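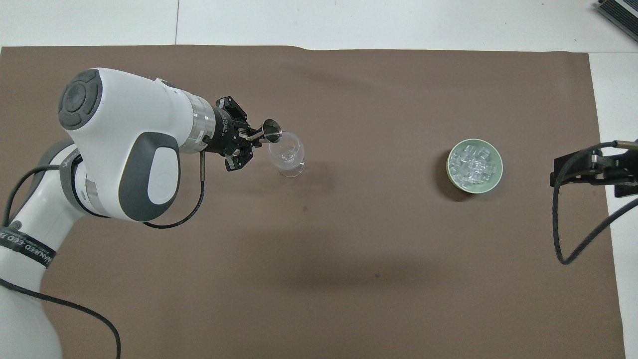 Equipment planning meeting
Sunday, August 27, 2023
Back bar, 10 a.m.

Chair: Kadir Coşkun
Minutes: taken by the chair, as no one else offered

1. Minutes of the May meeting
Approved with one change. The May minutes say we "agreed to move ahead" with a drinks station. We agreed to get prices. Corrected.

2. Drinks station, quotes received
Three quotes are in: Husska, Degefa and Terken. All three were asked for the same thing, a two-arm station that can pour a measured spirit over ice into stemmed glassware and leave the counter fit to use afterward.

Husska has the lowest purchase price. It leaves out installation, training and the grippers, and two people pointed out that an arm without a gripper is a coat rack. Kadir to ask for a full figure in writing.

Degefa only leases. The lease runs three years and the break clause is on a separate sheet we have not been sent. No discussion until we have it.

Terken includes everything except the counter. Their sheet claims the arms will "pay for themselves in the first season." Asked on the phone which season and at what volume, they said it depends. The meeting gave this claim no weight.

3. Pouring with a jigger
Long discussion. The case for keeping the jigger is that it is the measure we already use, it is cheap, and customers can see what they are getting. The case against is that tipping a small steel cup over the rim of a goblet is a fussy job for an arm, and a metered spout would do it with fewer moving parts. No supplier has given us a spill rate. Until one does, the chair wants it noted that a pour that looks right is a long way from a pour we can charge for.

Ice was raised again. A gripper built to hold a jigger may not be much use in a bowl of loose cubes. Suppliers to say whether they expect a scoop, tongs or a change of fingers, and who pays for it.

4. Counter, cables and cleaning
The white top would stay. Paper is fine for trials and no good for service, so a washable mat has to go in the budget. Cable loops hanging under a gripper are a worry anywhere near open glasses, and we want to know what a sleeve costs and whether it can be wiped down. None of the quotes has a line for cleaning time. At present that means it comes out of staff hours, which nobody has costed either.

5. Money
Proposal to set aside a deposit now to hold the Terken price. Not carried. The price is good for three months and there was no appetite for paying to keep it.

Proposal to set aside a small sum for glassware and ice used in testing. Carried.

The Anus site asked whether it could share the station on alternate weeks. Moving it means setting it up and leveling it again each time, and no quote covers that. Left open — though most of those present thought the answer was no.

6. Actions
Kadir: full price from Husska, break clause from Degefa.
Kadir: write to all three asking for spill rate, ice handling and the cost of replacement fingers.
Bar staff: time a normal evening's pours by hand so there is something to compare against.

7. Any other business
The ice machine is leaking again and needs a service before anything new is bought.

Next meeting to be set once the answers are back.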